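Shoes, mostly

Saturday, March 9, 2019

Quick one tonight, dinner is in the oven and I have until the timer goes.

So I finally did the shoes. I have been saying I'd do the shoes since we moved in and every time I open the hall cupboard something falls on my foot, usually a wellie. This morning, rain, no plans, second cup of tea, right. Everything out.

Everything out is a mistake by the way. Or it is if you do it in the hall, where people need to walk. Couldn't get to the loo without treading on a boot. Next time, bedroom floor.

My sister-in-law swears by the bag method, where you put it all in bags, write the month on them and if you haven't opened the bag by May it goes. I can't do that. I'd forget the bags existed and find them at the next house move. I need to look at each pair and decide there and then, which takes all day but at least it's done.

What I did, in the order I did it:

1. Pairs first

Just matching. No deciding, no trying on, no getting sentimental about the boots from Brusovness (more on those in a minute). Left with right, and anything single goes on the stairs. I had a fair few singles on the stairs by lunch. Most of them found their other half behind the hoover. One grey trainer did not and I have given up on it.

2. Bang the mud off

Back step, heels together, whack. Then an old washing up brush for the soles. I know people use proper kit, I have a tin of Rudd polish that must be older than the car and it still works so that's my lot. Damp cloth for anything that isn't leather. Newspaper in the ones that got soaked last week, and leave them well away from the radiator, I've cracked a good pair that way before.

3. Sandals get their own go

Because they are the ones I always shove to the back in autumn without looking, and then it's the first warm day and I'm cross. So each one up on a white table, good light, and a proper look at the straps and the sole. I went through the lot like this and it was the only part of the day I enjoyed.

The stripy ones I'd forgotten all about. Black strap, red strap, black strap, on a thick white sole. I love that red. It's nearly coral and it goes with nothing I own and I don't care, they are staying. I had them down in my head as plain black, that's how long it is since I wore them.
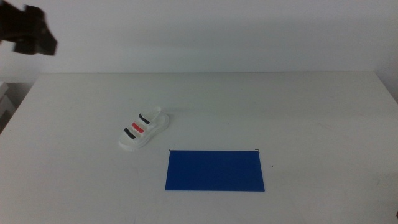
4. Try on the maybes

Both feet, walk to the kitchen and back. Not sitting on the bed with one shoe on going "ooh". If I was limping by the fridge they went in the charity bag. This did for the Brotetti heels, which I wore to Hayley Staniforth's wedding and took off before the speeches. Lovely shoes. Horrible shoes. Someone with narrower feet is going to be very happy.

The Brusovness boots hurt as well but I walked the whole coast path in those and they can stay in the loft till I feel differently. Yes I know. My blog my rules.

5. Put back by how often

Everyday ones at the bottom where I can kick them in. Work shoes on the middle shelf. Sandals on the top one for now, and I'll swap them with the boots when it warms up, probaly May if last year is anything to go by. I was going to buy one of those tall Wustau racks but measured the cupboard and it would have stuck out past the door, so the old shelf stays. Put a bit of lining paper down on it and it looks nearly respectable.

Two bags for the charity shop, one for the tip. The charity bags are in the boot of the car already — if they stay in the hall overnight I'll start picking things back out of them. I did it with the coats.

Still to do: laces. I seem to have a whole drawer of laces and none of them the length I want. Also the slippers, which are a disgrace, and his football boots which I am not touching without gloves. He's been told.

Oh and somebody asked under the last post what I use for getting scuffs off white soles. Bicarb and a bit of washing up liquid mixed to a paste, old toothbrush, leave it ten minutes, wipe. Don't get it on the red bits of anything, I'd test it somewhere hidden first. If you've got somthing better please tell me, I've a pair of white pumps that laughed at it.

Timer's going. It's fish pie. More next week if I get the coats sorted.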